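Tag der offenen Tür bei Kazmi in Rudbridge: Was ist von der Toiletten-Vorführung zu halten? 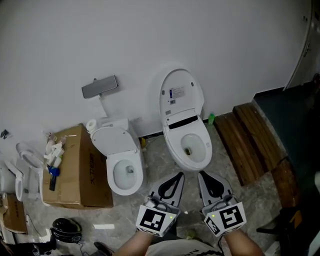
Zuletzt geändert: August, 16:30 Uhr

Utosstead_West
War am Samstag bei Kazmi. In einem weißen Raum standen mehrere Toiletten an der Wand, davor jemand mit zwei Handgreifern, auf jedem ein Würfel mit schwarz-weißen Mustern. Daraus soll der Roboter später das Putzen lernen. Wir haben 4 Einrichtungen und man will uns das Paket Cevby verkaufen. Taugt das was, oder ist das Messezauber?

kachelfuge
Frag nach einem Lauf ohne Mensch, in einem Bad, das die Firma vorher nicht kennt. Mir wurden 2.000 Aufnahmen genannt, aber keine Fehlerquote. Bei offenen Deckeln und viel Platz davor bin ich misstrauisch, unsere Kabinen sind enger. Ich würde 30 Tage Probebetrieb verlangen, schriftlich.

moppel1007
Kauft euch einen guten Wischmopp. War auch da, der Kaffee war dünn.

Utosstead_West
Danke, nach dem Probebetrieb frage ich. Einen Mopp haben wir.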